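Home | Services | Training | Careers | FAQ | Contact

Carkik Guard Services
Frequently Asked Questions for Officers and People Thinking of Becoming One

Last updated Saturday, January 6, 2018

Print this page | E-mail this page

Most of these come from the phone, and a good many come from the parking lot after training. I've run the training room at Carkik for long enough that I can usually guess the question from the face, but please do keep asking. If yours isn't answered, call the office and ask for Musa Igwe (that's me), and if I'm out on a site visit leave a message and I'll call you back the same evening.

Do I need a license before I apply?

No, you can apply without one. We'll have a talk with you first, and if we both like the idea, we'll help you with the state forms. You can't stand a post until the license is in your hand, though, and I mean the real card and not the letter saying it's coming. I know that's frustrating when you have rent due. We try to put people on paid classroom days while they wait, when there's a class running.

What does the background check look at?

Criminal record, past employers, and the references you give us. We call every past employer from your application, and we ask each of them whether they would take you back. A "no" doesn't sink you. I've had wonderful officers whose old boss couldn't stand them, and when I sat down with them there was a perfectly ordinary story behind it. What does sink people is leaving a job off the form and hoping we won't find it. Please just write it down! We'd so much rather talk it over with you at the start.

Is the check done once, or again later?

Again at every license renewal, and also if you move to an armed post. You'll sign a new consent form each time.

How long is the training?

The unarmed course runs over two weeks of evenings. There's a workbook, a written test, and a walk-through at one of our sites, most often the Olatunji warehouses, where the people at the gate are very patient with us. If you fail the written test you may take it again, and I'll go over the missed parts with you beforehand.

Does everybody carry a gun?

Goodness, no. Nearly all of our posts are unarmed, and your best tools there are a radio, a flashlight, a decent pair of shoes and a calm voice. Armed officers go through a separate course, a range test and an interview with an outside examiner, and we look very hard at how they've handled themselves on unarmed posts first.

A coworker is saying things that worry me. What do I do?

Tell someone, today, please. I'd ask you to read this one twice. If a fellow officer talks about hurting people, makes threats against a group, comes to work in a rage, or just leaves you with a knot in your stomach, you don't have to prove anything before you call. Call your site supervisor first. If the supervisor is the trouble, or if you told them and you don't see anything happening, come straight to me or to the owner. If somebody is in danger right now, call 911 and tell us after.

What happens once I report something?

You'll get a report number the same day, in writing, so that later on there's no argument over whether you spoke up. Someone from the office (never someone from your own site) will sit down with you and take your account. The other officer is normally moved off the post with pay while we look into it, which is fair to them too. We can't always share the outcome with you, and I know how unsatisfying that feels, but we'll always tell you when the matter is closed.

Can I get in trouble for reporting?

Not for an honest report, even if you got it wrong. Nobody's hours get cut for it, and if you believe yours have been, bring me your schedules from before and after and we'll go through them together at my desk.

I'd like to be moved off a post. Will you do it?

We'll try hard. Tell us why, if you can. Some people can't do nights once the baby arrives, and some just can't bear the cold at the Skandora lot, and I don't blame them one bit. A move normally takes until the next schedule comes out. If the reason is your safety, we move you right away and sort the schedule out afterward.

When do I write an incident report, and how long should it be?

Any time you'd mention it to your relief. Put down what you saw and heard, with the times, and leave your opinions for the box at the bottom. Write "at 930 the side gate was open" and don't worry about making it pretty. Reports go into Tresteo, our reporting program, from the tablet at your post, or on paper if the tablet is being stubborn.

What uniform do I get?

Two shirts, two pairs of trousers, a jacket and a badge. There's a deposit of $200, taken out in small pieces and given back when you return everything. Boots are yours to buy.

Is there somebody I can talk to about stress?

Yes, and it's free and private. We pay for up to six visits a year with a counselor, and the office only sees a bill with no name on it. Holidays are hard, nights are hard, and a bad incident can sit with you for a good while after you think you've shaken it off.

When is the next class?

There's one in May, and you can put your name down now at the front desk or by phone at extension 474.

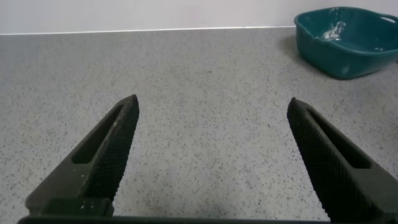 Bring a photo ID and something to write with on the first evening, and come a little early so we can get your paperwork done before we start. There's coffee, and parking behind the building is fine after five.

Print this page | E-mail this page

Comments (3)

nightowl_dee: Thank you for the part about reporting. My last company told me to mind my own post and I've never forgotten it.

R. in Building C: Does the uniform deposit come back by check or on the last paycheck? Mine was on the paycheck but my cousin got a check.

gatehouse7: Took the evening class last spring. Do the workbook BEFORE the second week, you will thank me.

Home | Services | Training | Careers | FAQ | Contact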